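Firnstead Recreational Softball Results – README
Version 2, updated in January

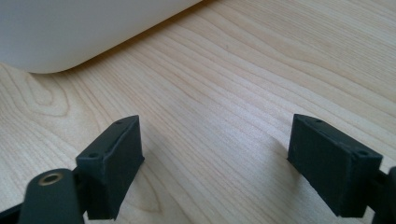 The data set has the results of the Firnstead recreational softball league, which plays on two fields behind the old ice rink. Until last winter the results lived only on paper scoresheets, and every team captain kept his or her own copy. Hwa-young Gil collected the sheets and I typed them. We did most of the typing at a table of pale wood with a loop in the grain on the left side, and I used the loop as the place to put every sheet that had a problem. In the files these sheets have the value "check" in the column status. If a sheet was readable and both captains had signed it, the value is "ok".

What is inside

games.csv – one row for each game, 158 rows
players.csv – one row for each player and season, 300 rows
teams.csv – team names, with old names and years of change
notes.txt – remarks copied from the margins of the sheets

The files are in UTF-8. Please take care with this when you open them in a spreadsheet program, because the team Lò has an accent in the name and some programs break it. If you see two strange letters after the L, import the file again and choose the encoding by hand.

Columns in games.csv

game_id: a number, never used again if a game is deleted
season: spring or fall, with the year
home, away: short team names as in teams.csv
runs_home, runs_away: final score
innings: innings really played, also when the game was stopped early
status: ok, check, or forfeit
sheet: number written on the paper sheet, empty if there was none

A forfeit is written as 7 to 0 in the league table, but in this file the runs are left empty. Please do not fill them in before you calculate averages. In version 1 I had filled them in, and the team Lutero looked like a much better defensive team than it was.

Known problems

The team Plima changed its name in the middle of one fall season. Both names are in teams.csv, but games.csv has only the newer one.

Player names were written by hand and often only the first name was given. Where two players of one team had the same first name, we asked the captain. In 40 rows of players.csv the captain also did not remember, and the column player_key is empty there. I did not want to guess.

Walks and hit batters are together in one column. Some scorekeepers made a difference between them and some did not, so it was not possible to separate them for all seasons.

Rain games are a difficult point. If a game was stopped before the fourth inning and played again later, only the second game is in the file. The first one is mentioned in notes.txt, if somebody wrote about it.

Use

You can use the data for any non-commercial purpose. Please name the league and the version number. Players who want their name replaced with a number can write to Hwa-young, and the change will come with the next version.

Corrections are welcome, best with the game_id and a photo of your own scoresheet. Last names of players under 18 are removed – please do not send them to us.

Kourosh Zamani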